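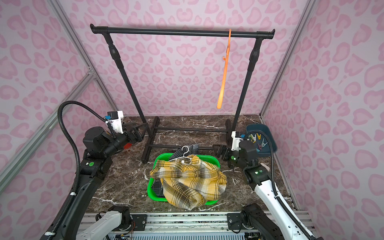
1/ What 634 successes do and don't tell you

Spent July going back over the Cloter results, because people keep sending me the headline number as if it settled something. It doesn't settle much.

2/ The setup: two arms, one basket, one rack. Krawczyk is the policy, Grurnel is the scoring script. The claim is that training on 2000 demos gets you a policy that handles "unseen clothing." Sounds great. I'd like to know what unseen means.

3/ As far as I can tell it means a different shirt. Same rack, same basket, same walls, same lighting. I'd call that a new shirt in an old room.

4/ Then the scoring. Grurnel logs a success once the garment is off the basket floor and stays up for 200 frames. So 634 successes is 634 lifts. Hanging gets its own column, and that column is in the appendix. Go read it before you repost the chart.
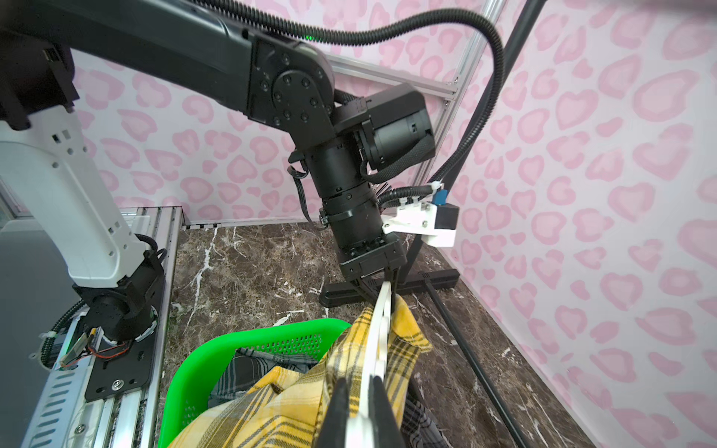
5/ My bigger gripe is what counts as a grasp. Grurnel only asks whether the fingers are closed on cloth, and it has no idea which part of the cloth. Take the yellow plaid shirt: the fingers are closed on it, the collar and a cuff are showing, and the rest hangs in folds over the side of a green basket. Is that a good hold for getting a hanger in? Maybe. The script has no opinion, and neither does the paper.

6/ The Amik baseline got 545 under the same rule. So the gap everyone is excited about is a gap in picking things up. Fine result! Smaller claim.

7/ What would move me: score the hanger going in and the hanger on the rail, separately. Change the rack height. Swap the basket for one the policy hasn't met.

8/ And put the failures online - all of them, unedited. I'll watch every one and post again if I'm wrong.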